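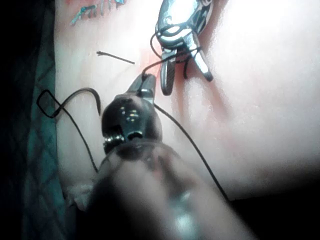
Section 4. Booking and Preparing the Skills Room

4.1 Scope

This section applies to all departments at the Gimville site that use the Skills Room for suturing practice, instrument training or assessment. It covers the booking system, the layout of the room, the issue of practice materials and the return of the room after a session. Clinical content is set by the course lead and is not covered in this guide.

Users who have worked at the Fenulby site should note that the two booking calendars are separate. A reservation made in one does not hold a place in the other.

4.2 Before the first booking

1. Request an account from the Education Office, extension 1759. Accounts are opened within two working days.
2. Sign in and select "Skills Room – Gimville" as the default location.
3. Enter the cost code of the department. Bookings without a cost code remain provisional and are released after 14 days.
4. Name one session lead and one deputy. Both must have completed the room induction.

Note: Inductions are arranged by Ingeborg Tiedemann, Education Office. A completed induction remains valid until the following September, whatever month it was taken.

4.3 Making a booking

1. Open the calendar and choose a start time. The earliest start is 7:30 a.m. and the latest finish is 6:00 p.m.
2. Add 30 minutes at each end for preparation and clearing. The system does not add this time.
3. Choose a layout: Benches, Stations or Open Floor.
4. Complete the materials form. Quantities are entered per learner, and the system calculates the total.
5. Select "Submit." A confirmation is sent to the session lead and the deputy.

Changes to the layout may be made until noon on the working day before the session. After that time, call the Education Office. Do not cancel and rebook, as the original time may be given to a department on the waiting list.
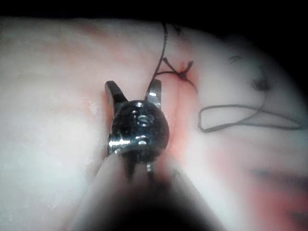 4.4 Practice materials

Suture packs and practice pads are kept in the Meléndez cabinets along the corridor wall. Each cabinet is opened with the key card of the session lead.

1. Collect only the materials listed on the confirmation.
2. Check the expiration month on each carton. Expired stock may be used for practice if the carton carries a yellow "Training Only" label.
3. Record the carton number on the issue sheet inside the cabinet door.
4. Close the door fully. The lock light turns green.

Caution: Training stock must not leave the Skills Room. Materials marked "Training Only" are not sterile and must never be placed with clinical supplies.

Requests for more than 300 suture packs in one month require the approval of Washington Tavares, Supplies Manager, and should be sent with the materials form.

4.5 Setting the lights and tables

The wall panel by the main door controls the Ravov lamps over each bench.

1. Press and hold Power until the panel lights up.
2. Select the bench numbers in use.
3. Set the level to 500 lux for general practice. Higher levels may be chosen for fine work.
4. Raise or lower each table with the foot pedal, then lock the pedal with the side lever.

Caution: Keep feet and bags clear of the table base while the pedal is in use.

4.6 Closing the room

1. Place all needles and blades in the sharps containers. Do not leave them on trays or pads.
2. Return unused packs to the cabinet and correct the issue sheet.
3. Wipe down the benches with the cleaner provided – paper towels are stored under the sink.
4. Switch off the lamps at the wall panel.
5. Sign the closing sheet and leave it in the tray by the door.

Damage, missing items and sharps injuries must be reported before the session lead leaves the building. Sharps injuries must also be reported to Occupational Health under Section 9.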